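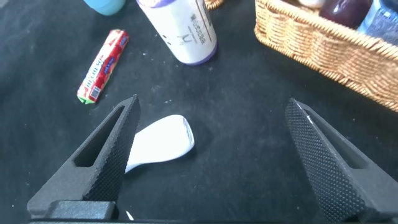
Unit 3: Sorting a Mixed Drawer
Household Organization, Trernley Evening Program
Instructor: Kyriaki Sotiropoulos

Reading for this unit: the Risum packet, section on kitchens. Bring it with you, as we will mark it up in class.

3.1 Why mixed drawers fill up

Most kitchens have one drawer that takes whatever has no other place. Utensils go in with candy, batteries, string and takeout menus. The usual cause is that a few items were never given a home when the kitchen was set up. Later on, people put new things where the old loose things already are.

For this unit a "home" means one spot, in one room, that everybody in the household can name without looking.

3.2 The sorting surface

Empty the drawer onto a plain cloth before you decide anything. A dark cloth works well for kitchen items because so many of them are white or pale. A white rice paddle on black cloth is easy to find again, and so is a candy roll in a red wrapper. Dark cloth does show lint, so shake it out first if that bothers you.

Lay things flat with space between them. Do not stack. If you run out of cloth, stop and sort what you have before taking out more.

3.3 Three questions for each item

Is it used to cook, to serve, or to eat?
Which room is it used in?
Does it touch food directly?

A rice paddle is used to serve, and often to stir and fluff before serving. It touches food. It belongs near the rice cooker or with the other serving tools. If it has been sitting loose in a mixed drawer, wash it before putting it away.

A stick of Hi-Chew is wrapped food. It should go with snacks, in a closed container if you have one.

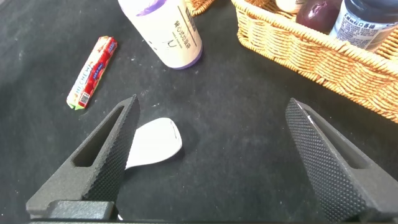
Students often want to keep candy with the utensils because the drawer is close at hand. That is a fair reason in a small kitchen, but then give the candy its own tray. Check wrappers for tears before you put them back. Anything open goes in the trash or gets eaten that day.

3.4 Plastic serving tools

Look over both sides and the rim. Throw out a paddle with a crack, or with an edge rough enough to catch a dishcloth. Stains alone are not a reason to replace one. Store paddles flat or hanging – standing them scoop-down in a crock leaves the part that touches rice sitting in whatever collects at the bottom.

3.5 Homework

Sort one drawer at home using the three questions. Set a timer for 14 minutes and stop when it rings, finished or not. Write down the items that had no home and where you decided to put them. One page is enough. Hand it in at the start of Unit 4, when we move on to the pantry shelf and the Jadoon labeling method.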